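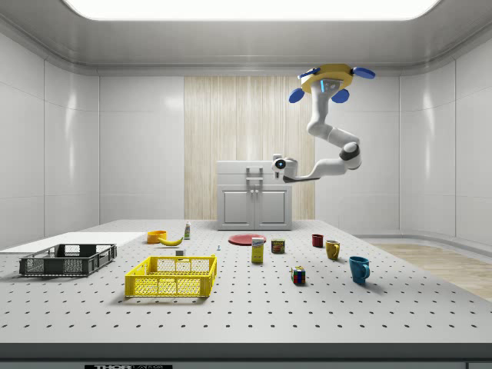
Figure 4-1. Practice cell as loaded from the starter file, arm in the parked position.

4. Setting Up the Practice Cell

Before Hultska lets you near a real arm, it gives you a simulated one. The practice cell is a complete room with a ceiling-mounted arm, a perforated table and a selection of household items, none of which can be broken in any way that costs money. Spend an afternoon in it. The arm you own will thank you by continuing to work.

This section assumes you have installed Hultska on a computer that meets the requirements in Section 2. If you skipped Section 2, the fan noise will shortly direct you back to it.

4.1 Loading the cell

1. Start Hultska and choose Open Cell from the main menu.
2. Select Tirkia Starter. The first load can take nearly 20 seconds. Clicking again gives you a second copy of the room and a much slower computer.
3. Wait for the status bar to read Ready.
4. Press Home. The arm moves to its parked position, above the table and clear of the objects.

Note: The arm hangs from the ceiling, so "up" on the jog pad means toward the base. Most people get this wrong once. Marwa Samir, who wrote the jog pad, got it wrong at the product launch.

4.2 Choosing a view

The cell comes with several fixed views. Start with Room, which shows the arm and all of the table objects together, and stay in it until you can tell the arm's left from your own.

5. Open the View menu and choose Room.
6. Check that the whole arm is visible, from mounting plate to fingers.
7. Turn on Gripper State in the sidebar. It should read Open, Empty. If it reads Closed, press Release. 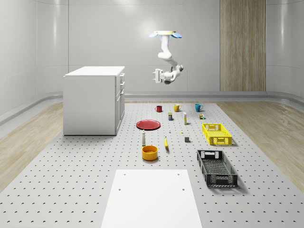
Figure 4-2. Room view with the gripper open and empty, ready for a first jog.

8. Set Jog Speed to 7 percent. The slider goes to 100, and you will be tempted.
9. Jog the arm a short distance along each axis and watch which way it travels. Write it down if you like. Several of our trainers have.

Caution: Collision Stop is off by default in this cell so that you can see what a collision looks like. It is on by default everywhere else, and should remain so. Do not carry your practice settings over to a live arm. The Export Settings button will ask whether you are sure, and it means it.

4.3 Picking your first object

Begin with something forgiving. The banana is a popular choice and a poor one – it is curved, it rolls, and the grip planner has opinions about which end is the front. Use the small block instead.

10. Change the view to Overhead. The steep angle makes it easier to judge the space around each item.
11. Click the block. Its name appears in the Target box.
12. Press Plan. A dotted path is drawn from the gripper to the block.
13. Look at the path before you press anything else. If it passes through a crate, press Plan again.
14. Press Run.

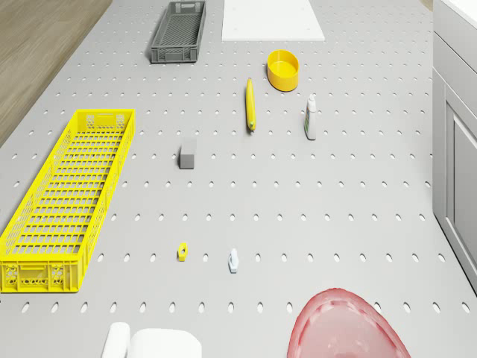 Figure 4-3. Overhead view. The nut and bolt are best left for Section 9.

If the gripper closes on air, the target was probably selected with the view still moving. Repeat from step 11. If it closes on air 600 times, contact Erraji Support and ask for Brahim Kamel, who has seen worse and keeps the logs.

Note: Parts of the table lie outside this view. Objects near the borders can still be selected from the object list, but switch back to Room before planning a move toward them.

4.4 Resetting

15. Press Reset Cell to return every object to its starting place, including any that have left the table.
16. Save your session under a new name. Tirkia Starter is read-only, a feature added in August after a customer saved over it with the arm folded neatly through the floor.

When you can complete three picks in a row without using Reset, go on to Section 5, Placing Objects in Crates.

Section revised 20/12/2023. Corrections to Latifa El Ouafi, Documentation.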